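Handheld gripper demos: policy replays fine on the bench but drifts on the arm

Posted in Robot Learning, 17th November

Stuart Dobson

I'm trying to reproduce a result from a group write-up on the Stitarard method, where you collect demonstrations with handheld grippers instead of teleoperating the arm, then train a policy on the gripper trajectories and run it on the robot. The task is bimanual: two grippers bring a basket to a marked spot on a table without tipping whatever is in it.

I have 49 demonstrations. Tracking comes from the marker cubes on the grippers plus a head camera. When I plot the recovered trajectories against the video they look right. Once trained, the policy gets the left arm to the basket nearly every time, but the right arm closes short of the rim. If I shift the table a bit, both arms miss.

Our set-up is close to the one in the write-up, apart from the basket, where we used what we had.
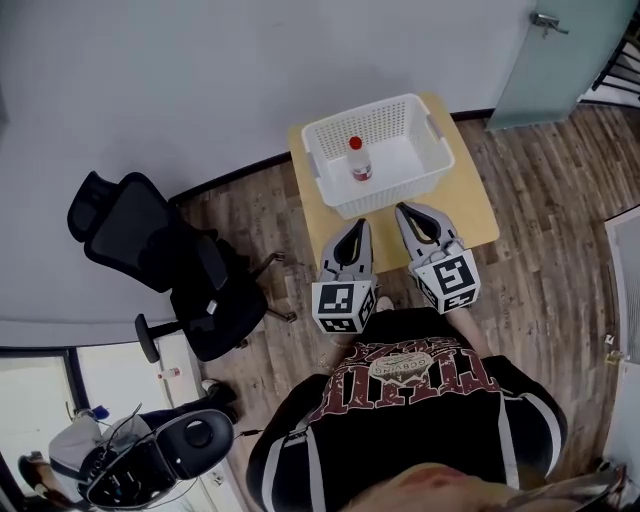 Both grippers at the basket, head camera view.

Things I have already checked: the camera intrinsics (redone in July), the time offset between the two trajectory streams, and the jaw width calibration. I am training on absolute poses in the table frame. Is this a data problem or a representation problem? I'd like to know before I go and collect more.

Rukhsana Naqvi

Probably both, but start with the representation, as you can change that without recording anything new.

Absolute poses in the table frame tie the policy to wherever the table was during collection. That explains the miss when you shift it. Convert each action chunk so that it is relative to the gripper pose at the start of the chunk. For two hands, also give the policy the pose of one gripper relative to the other as an input. Without that, each arm is more or less doing its own job, and on a basket carry you will see one side arrive early and push the thing around.

The short closing on the right is a separate matter. I would look at these before retraining:

The transform from marker cube to jaw tip. If you measured it on one gripper and mirrored it for the other, measure the second one properly. A few millimetres at the cube mount, or a small angle, gets a lot bigger at the tip.

Latency. A person's hand has no controller delay and your arm does. Measure the delay between command and motion on each arm separately and drop that many steps from the front of each chunk. Ours were not the same on both sides, and we had assumed they were.

Marker visibility. Go through the right-hand stream and flag every frame where the cube pose was interpolated. We had 3,358 frames like that in one Oltolia session, mostly near the contact point, which is the worst place for it. If yours are bunched just before closing, the policy is learning from your smoothing filter.

On the amount of data, 49 is enough to tell whether the pipeline works. It isn't enough to say anything about generalising. Once the above is fixed, collect more with the table and basket moved between demos, and vary the starting height of the hands too.

Catterall

Had the same thing on one arm. It was a loose cube mount. Tightened it, redid the calibration, problem gone. Check the screws first.

Also try a slower demo speed, our arms couldn't keep up with how fast people move.

Stuart Dobson

Thanks both. Screws were fine. The right transform was mirrored from the left, so that has been measured now and the closing error is down to 2 mm. I've switched to relative chunks and shifted the table for 6 trial runs. Both arms reached the basket in all of them. Haven't added the inter-gripper pose yet, and the carry still tilts towards the right.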